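The day the left gripper went quiet

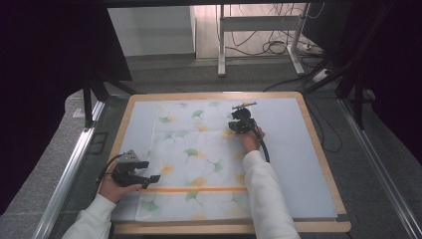
Both grippers over the ginkgo cloth at Penbridge. Mind the cables!

I promised last time that I'd own up about the lost recordings, so make a cup of tea and I'll tell you how I managed it.

Most of you know we've been collecting cloth-folding demonstrations for Geline since May. One person, two hand-held grippers, one tray, and a great deal of smoothing out and starting again. The ginkgo cloth is everyone's favourite (the stripe gives you something to line up against) and by the time things went wrong we had 867 folds saved under its name. I was very pleased with that number and had told quite a few people about it.

Then Vy Triệu started playing them back. The right hand was lovely all the way through. The left hand kept stopping. You'd watch the cloth lift at one corner and, according to the file, the left gripper would be sitting dead still in mid-air for up to four seconds, then it would jump to the other side of the tray as if it had been fired out of something. No error, no beep, nothing in the log. Arik, our recording software, had simply carried on writing down the last position it had been given.

I blamed Arik. I was quite rude about it, in writing, to Mahfuz Seneviratne, who looks after it, and I'd like to say sorry again in front of everybody. He asked me very politely to wiggle the cable.

So I wiggled the cable. The left one comes out of the back of the gripper and drops over the side of the tray, and if you reach across your body for the far corner of the cloth it pulls tight at the connector. I'd done that reach hundreds of times. A pin inside had worked loose and the signal dropped out whenever there was a tug on it — and I'm the one who tugs, apparently. Sunil Khondokar went through his own sessions and found only two bad ones. Mine I'd rather not discuss.

The other half of the story is a bit more serious. While I was under there following the cable along, I caught my foot in the black ones on the carpet and went down on one knee next to the stand. No harm done apart from a bruise, but the stand rocked, and there's a power strip on that floor too. Ottilie Gisler has put it in the incident book, dated 2023-07-13, and quite right.

What we're doing now:

The left gripper is off to Herath for a new connector. Please don't borrow the spare without asking Orestis Kourkoulas first.

Arik will stop recording and make a horrible noise if either hand goes quiet. You'll hate it. Leave it switched on.

Wiggle both cables before you start, every session, and look at the live trace while you do it.

Cables get taped down along the floor before anyone picks up a gripper. Ottilie has the tape.

We're still sorting the good folds from the bad, and if anybody has a free afternoon for watching cloth go up and down, come and find me. I'll bring biscuits.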